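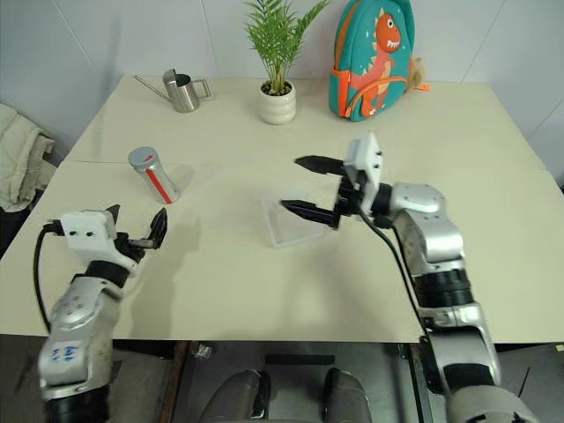 Suteveo is looking for people to come in and tidy, pack and set tables at our Vunham rooms. Paid, short sessions, no experience needed. You get a table with everyday stuff on it and a card telling you what the job is that day. Water the plant and put the can back. Pack the kid's bag for school, stand it up against the wall again. The big cream table is the one most people start on -- steel watering can in the back corner, potted palm-like plant, teal dinosaur backpack next to it -- and it stays pretty much like that between sessions so please learn where things go. Other tables have kitchen things, folded clothes, desk stuff.

We have 300 places to fill before the end of the summer. First come first served, more or less.

What you'd do

Sessions are two hours with a break in the middle. You do a task, reset the table, do it again a bit differently. Some repeat a lot. If you get bored easy this may not be for you. Packing tasks are the slow ones, zippers, side pockets, lunch things that have to fit. Plant tasks are quick but you will be wiping up water, bring sleeves you can roll. Standing most of the time. Chairs for breaks and a stool at the table if you need one, just say so when you sign up.

Who can come

Anybody 18 or over who can lift a full school bag and stand or perch for an hour at a stretch. Left handers very welcome, we are short. Also people over 60, also people who have raised kids and packed a thousand of these bags allready. You need to read the task cards in English, they're short. If you have a plant or pollen allergy tell us first and we'll put you on the clothes tables.

Pay and hours

Paid per session, by bank transfer, the Friday after. Rate is in the reply email together with the form. Bus fare covered if you keep the ticket. Parking is not covered, sorry, the lot belongs to the building.

Morning, afternoon and early evening slots. Most people do two or three a week, you can do one and stop. Cancel by 6 pm the day before, please -- we had a lot of no shows in March and a room standing idle costs us.

Where

Vunham rooms, Grarnel building, side entrance, second floor. Elevator works. Ring the bell marked Saarela, that's the old tenant, we haven't got the lable changed.

How to sign up

Write to the Suteveo desk through the contact page with ref 1649 in the subject line. Put your name, a phone number, which days you can do, left or right handed, anything we should know about your back, knees or allergies. No resume needed. Don't send photos.

If you came to us before, use the old ref 2248 instead so we don't make you do the intro session twice.

Replies take a few days. Check your spam folder. Sign up closes Sunday, July 13, 2025, or sooner if the slots go.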